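# Sorting a household's medicines into a fruit box: how would you lay it out?

Posted in Flekska Home Help > Storage and cupboards

**teal_kettle**

We moved my husband's parents into the downstairs flat on McPhee Street in January and I have been given the job of the medicines. They had them in three places: a drawer in the bedroom, a carrier bag on the back of the kitchen door, and a biscuit tin. I have put everything together on the white table to see what we have.

Most of it is from China and the boxes are printed in Chinese. My husband reads it well, I read it slowly. His parents read it perfectly well of course, but his mother's eyesight is poor now and she goes by the colour and the size of the box.

For the moment it is all going into a red cardboard fruit box, a long one that had fruit from Chile in it. It's strong, it has handle openings and it was free. The plan is to keep it on a shelf in the hall cupboard. The shelf is 880 mm wide so there is plenty of room either side.

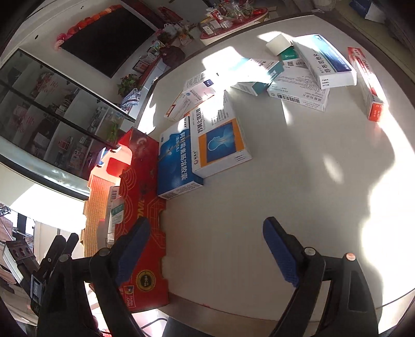

*Fruit box on the left, with some of the boxes that still need a place.*

What I can't settle on is the order. I can think of these ways of doing it:

- by person (his and hers)
- by what it's for (stomach, colds, pain, blood pressure, skin)
- by size, so the big boxes stand at the back and nothing gets lost
- by expiry date

By size looks neatest and I started that way, but then his tablets and her tablets end up side by side, and I don't like that. By what it's for has the same trouble. By person is safest, I think, but then there are the things either of them might take, like cold remedies, and I don't know if those should be a third group or go in a separate box.

The other problem is that the boxes are such different shapes. Some are wide and flat with a big picture on the front, and some are long and narrow. The fruit box is open and has nothing to divide it. When I lay things flat they slide over each other and whatever is underneath is forgotten. When I stand them up the narrow ones fall over as soon as a neighbour is taken out.

I have parcel tape and a smaller roll of tape to hand and plenty of spare cardboard, so I can make dividers if someone can tell me a simple way. I'd rather not buy a plastic chest. The last one had lift-out trays and his father couldn't manage the catch.

Also, do people keep the outer boxes? It would save a lot of space to take the strips out and put them in bags, and my sister-in-law does that. I'm not sure about it. A lot of the long white ones have all the dosage and storage text printed on the side of the carton, with the strength in the middle of it in tiny print, for example this one with 150mg/12.5mg. If I throw the carton away I lose that, and the leaflet would have to go somewhere too. 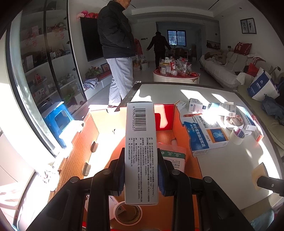 **hallcupboard**

Keep the outer boxes. I'd say that before anything about order. The strip on its own often has the name repeated so small you can't read it, and if you cut a strip in half you can lose the expiry date altogether, as it's usually only pressed into one end. The box has the name, the strength, the batch and the date together, and it keeps the tablets in the dark. If one of them is ever taken into hospital you can put the boxes straight in a bag and take them along. With loose strips someone has to sit and work out what each one is.

For the order, go by person first, then by daily or not daily. I look after two people's medicines and this is the arrangement that has lasted:

1. Her daily ones.
2. His daily ones.
3. Things either of them might take.

The first two are in separate boxes, different colours, on different shelves. I would not put both people's daily tablets in one carton even with a divider between. Somebody will put a box back on the wrong side one evening. If you only have the one fruit box, use it for the third group and get two shoe boxes for the rest.

The third group I'd sort by what it's for, with a card at the front of each section. Write the card in Chinese as well as English, and write it big. If your mother-in-law goes by colour then put a broad strip of coloured paper along the top of the card and use the same colour on the boxes. Don't cover the name, strength or date with it.

Antibiotics should come out of the shared group completely. I can see you have azithromycin capsules on the table, right beside the fruit box. Ask a pharmacist about any course that's left over. They aren't something to have standing ready next to the cold remedies.

And take the lot off the table when the sun is on it. Most of them will say on the box what temperature to keep them at and a sunny table can go over that quite easily. The hall cupboard is a good choice as long as there's no hot pipe running through it. Check the back wall with your hand when the heating is on.

**cilisura_allotments**

Dividers are easy. I do this for seed packets and we use the same thing in the shed at Cilisura for plant labels.

Measure the inside width of the box and the inside height. Cut strips of cardboard as wide as the box plus a flap on each end, about a thumb's length. Score the flaps with the back of a knife and fold them the same way. Stand the strip across the box and tape the flaps to the walls. That makes one divider and it will hold up without glue.

If you want compartments in both directions then cut slots halfway down the cross pieces and halfway up the long piece and push them together. Fiddly the first time. Make the slots slightly wider than the card is thick or it buckles.

Don't make all the spaces the same size. Lay the medicine boxes out on the table in their groups first, push each group together, and mark the cardboard from that. Leave each space a bit bigger than what goes in it, enough to get two fingers down. Narrow cartons will stay upright if the space is narrow too, so put them across the box with their ends facing you.

Fruit boxes often have slots and cutouts along the edges for stacking. You can sometimes hook a divider into those and save the tape. Parcel tape sticks well to the shiny printed side and less well to the plain inside, so run it up and over the rim if the wall is low enough.

I'd cover the bottom too. A sheet of plain card cut to fit will do, just so nothing small slips under the folds.

**ovenglove**

We just use bags with a zip, one for each person, and it's fine. Get clear ones. You can get a Prekel label roll for the date, more than 200 on a roll so it lasts years. I write the expiry month on a label and stick it on the end of the box that faces up.

Can't help with the cardboard.

**teal_kettle**

Thank you, all of you. I've kept the outer boxes and told my sister-in-law, who was not pleased.

I have done it like this. His daily tablets are in a blue shoe box on the top shelf, hers are in a plain one on the shelf below, and the fruit box is for the shared things only. My husband went through the Chinese with his mother and wrote the cards. The antibiotic capsules are out, along with everything past its date, and it all goes to the pharmacy with me tomorrow. I'll ask there about a few more that neither of them can remember getting.

The dividers took me an hour, most of it spent on the first one. I made the flaps too short and they pulled away from the wall as soon as I put anything behind them. The second lot are longer and have held so far. The wide boxes are at one end, with their fronts facing out so that she can see the pictures, and the narrow ones go across as suggested.

One more thing if anyone is still reading. Dates on the Chinese boxes are year first, then month, and some give the date it was made as well as the date it runs out. I nearly threw out a good box by reading the wrong line. My husband says to look for 有效期 and read what comes after it. Sometimes that is a date and sometimes it's a number of months, which you then have to count on from the production date.

**hallcupboard**

Good point about the dates. Where it's a number of months, work it out once and write the answer on the end flap in pen. I go through ours when the clocks change and pull out anything that will run out before the next time.

Did you check for the pipe?

**teal_kettle**

Yes, there is one, but it's on the left-hand side and low down. The boxes are all over to the right.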